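Cosmetic Product Basics, Handout 4
Face powders and pressed colour: what is in the pan
Course leader: Biljana Kolev
Revised 2024-06-19

Before you read this handout, please look again at your notes on skin types. I will use the words "dry", "oily" and "combination" in the same sense as in May and I will not define them again.

1. What we call a powder product

In this course a powder product means any make-up product where most of the weight is dry solid material. Blusher, eyeshadow, setting powder and bronzer all belong to this group. Cream blusher does not belong, even if it dries to a powdery finish, and we will treat it in Handout 6 together with lipstick.

Powder products are sold loose or pressed. The formulas are more similar than many customers believe. A pressed powder usually has more binder, and it must survive the pressing, the transport and the handbag. A loose powder has an easier life, but it needs a good sifter and it travels badly.

2. The parts of the formula

Filler. It makes up the biggest part of the product. Talc, mica, kaolin, silica and starches are the usual ones. Talc gives slip, so the powder moves easily over the skin. Kaolin takes up oil and gives a matt result, but too much of it feels draggy. Silica can give a soft blurring effect. Starches feel pleasant, but they need attention to preservation, as moulds also find them pleasant.

Binder. It holds the powder together and helps it to stay on the face. There are dry binders, such as zinc stearate or magnesium stearate, and liquid binders, such as light esters and silicones. Most pressed products use both kinds.

Colour. Iron oxides give yellow, red and black, and from these three together with titanium dioxide we can make nearly all skin shades. Ultramarines give blue and violet. For bright pinks the maker will often use organic pigments, and here the rules differ between countries. A colour allowed for the cheek may be forbidden near the eye.

Pearl. Mica coated with titanium dioxide or iron oxide. Small particles give a satin look, big particles give visible sparkle. Please do not write "glitter" in your reports when you mean pearl. They are different materials.

Preservative. A dry powder has very little water, so the risk is low, but it is not zero. Think of the customer who touches the pan with a damp sponge every morning.

3. Bench formula for the practical

We will make a dusty pink blusher, shade name "Bamthorpe". Each pair weighs 20 g of finished powder in total. The sheet with percentages is given out at the bench, and you have to convert it to grams before you come to the balance. Last year several pairs did the conversion while others were waiting behind them, and the group finished late.

Order of work:
Weigh the fillers and the dry binder and mix them.
Add the iron oxides and grind until no streak is seen when you press a little of the powder flat on white paper with the back of a spatula.
Only then add the pearl, and mix gently. Strong grinding breaks the pearl and the shine becomes dull.
Spray the liquid binder in small portions and mix after each one.
Sieve. Fill the pan, cover with the cloth, press.

Write your batch number on the bottom of the pan before you fill it. The practical batches of this year begin from 1482.
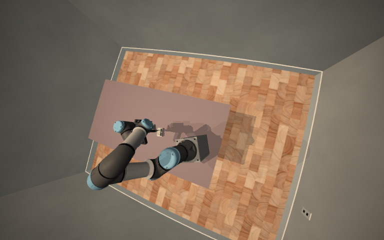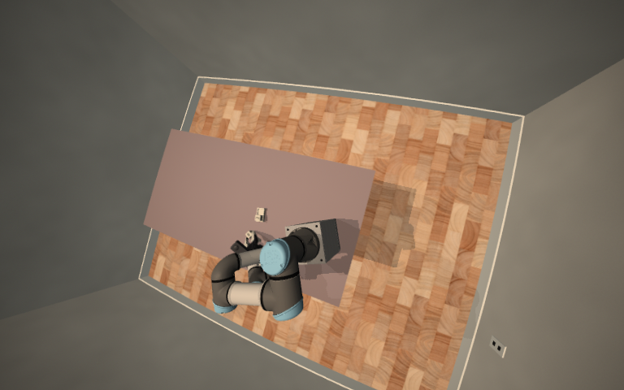
Two simulated views: robot arm at a mauve-pink tabletop

4. Judging the result

Payoff. Draw one finger over the pan with light pressure, then over the inner forearm. A blusher should give a clear colour at the second stroke. If the first stroke is already very strong, the customer will complain that it is difficult to blend.

Hardness. Too soft, and the pan crumbles when a brush goes round in it. Too hard, and a shiny skin forms on the surface, which the brush cannot lift. This skin is called glazing. It can come from too much pressure or too much liquid binder, and also from oil carried from the face by the applicator. In the third case the product was correct when it was sold, so always ask how it was used.

Drop test. The closed compact falls flat on a hard board from the height written on the test sheet. Open it after every drop and note cracks, loose edges and powder on the mirror. A hairline crack is written down as a crack.

Shade. Compare with the standard under the daylight lamp, never at the window. Compare the colour in the pan and also the colour on skin, as the two can disagree. The Bamthorpe shade looks browner in the pan than it does on the cheek.

5. A small case: the Spahić compact

Bujar Nikolaidis has kindly allowed us to use his notes from the time when he worked on returns at Trirnholm. The product was a pressed highlighter named Bronitz, made by Spahić. In one delivery 83 compacts were sent back by shops, and 28 of these had a pan which was broken through.

The first idea was rough transport. But the outer cartons were in good order, and compacts from the earlier delivery had come by the same carrier without trouble. Bujar then compared the formulas. The maker had changed to a larger pearl to get a stronger shine and had left the binder as before. Large flat particles do not lock together well, and the cake was weak from the beginning.

Questions to prepare in writing, half a page for each:
Which test from section 4 would have shown the problem before delivery?
Would you raise the dry binder, the liquid binder or the pressure? Say what you expect to happen to the payoff.
What would you write to a shop that asks if the unbroken compacts may still be sold?

6. Words to know

Slip: how easily the product glides on skin.
Adhesion: how well it stays there.
Bulk density: weight of the powder for a given volume, before pressing.
Kick-up: loose dust which rises when a brush touches the pan.
Fallout: particles that drop from the eyelid to the cheek during use.

For the practical please bring a clean soft brush, a lab coat and your own calculator. Long hair is tied back. Students with asthma should speak with me beforehand, and they may do the weighing in the extraction cabinet.

Next handout: Mascara, film formers and removal.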